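## Chapter 4 — Perception for Taking Things Apart

Assembly robots get the drawing first. Disassembly robots don't. Whatever comes down the line, comes down the line — old desktops, half of them already opened by somebody, screws missing, a card from another maker pushed into a spare slot. The planner has to build its own drawing, and it has to do it before the fingers move.

This chapter covers how. You'll need the frame conventions from Chapter 2 and a working hand-eye calibration. If yours is off go back and fix it, nothing below will save you.

We use the Drultlow stack all the way through. Three parts: Dendell (segmentation), Grigaitė (pose and the part graph), Wonorano (planner). Swap in your own if you like, the interfaces are what matter.

### 4.1 What the wrist camera gives you

Close range, odd angles, gripper always in view. Mask the gripper first. Then look for landmarks — latches, slots, brackets, anything with a strong colour or a hard edge.
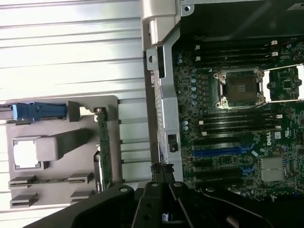
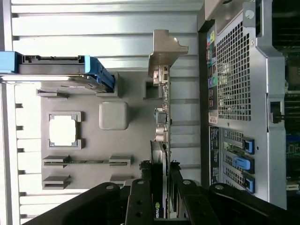 Ribbed sheet metal is the classic trap. Bright and dark bands, evenly spaced, and a naive edge detector reads every one as a part boundary. Our first training set had 1,196 labelled views and Dendell still split plain panels into strips. Adding 400 views under moved lights helped more than any change to the network did. Noreen Niazi's notes on this are in the reading list, read them.

Blue plastic is the opposite case. Many desktop makers colour the bits you are meant to touch, so a colour prior is cheap and mostly right. Mostly. Slots can be blue as well, and you do not want the planner pulling on a slot. Hence the rule in Wonorano: colour may *propose* a grasp, only geometry may *confirm* it.

### 4.2 The part graph

Nodes are parts. Edges are "holds" or "blocks". Rasmus Mägi's orginal version had 11 edge types, and it was was unusable — labellers couldn't agree on them. Two is enough for everything up to Chapter 6.

Start with the blocking edges. For each node ask which other nodes sit in its removal direction, then

1. drop any edge below the confidence threshold
2. check for cycles
3. if there's a cycle, take another view before planning

Step 3 gets skipped a lot. Don't.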